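Small Boards on Shared Tables: A Project on How Students Plan Group Work

Sanaa Belkadi and Tyson Ross
Supervisor: Lise Lachance

1. Why we chose this topic

In our first year we had many group tasks, and most of the groups had the same problem. One person wrote the plan on a laptop and the others looked at the back of the screen. We wanted to know if a small whiteboard with magnets, lying flat on the table, can help a group to share the planning better. Our supervisor suggested that we keep the materials cheap and simple, so that other classes could repeat the work.

2. Materials and table

We used a white dry-erase board with a thin black border and a set of round magnets. Each magnet color had a meaning. Orange was for a task that somebody must start today, and pink was for a task that waits for another person. The other magnets stayed in a clear plastic box at the far side of the table, where everyone could reach them.

The table has a carpet covering, and this was a good choice for us. On the hard tables in the library the board moved each time a person leaned on it.

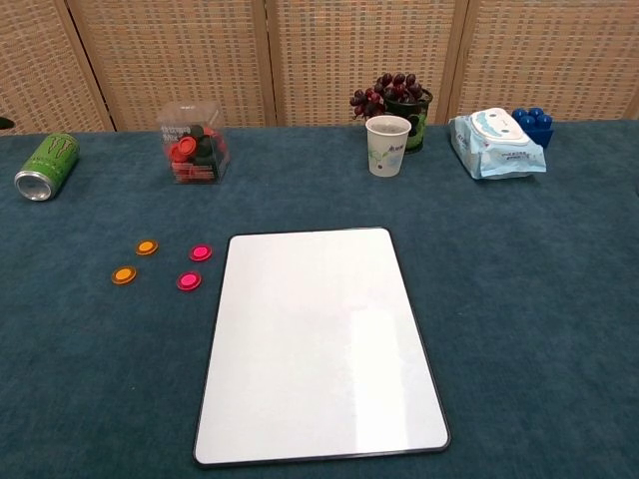

We also put a folding divider behind the table, because people who walked past often stopped to read what was on the board. After this change the groups talked more freely. Clifford Leclerc, who helped us with the first sessions, proposed to let the participants bring drinks and cans to the table, as they do in normal group work. We agreed, but we asked them to keep the drinks near the far edge.

3. What the groups did

Each group received the same task, to plan a class visit to Pidley with a budget of 310 dollars. They had 20 minutes. In the first five minutes they could only use magnets and no pen. We took notes on who touched the board and how often the plan was changed.

4. Results and difficulties

The groups with the board changed their plan more often than the groups with a laptop, and the quiet members moved magnets even when they did not speak much. The final budgets were similar. The closest one was 298 dollars.

One difficulty was the meaning of the colors. Two groups forgot it and made their own rules. In October we will repeat the sessions with a small color key beside the board.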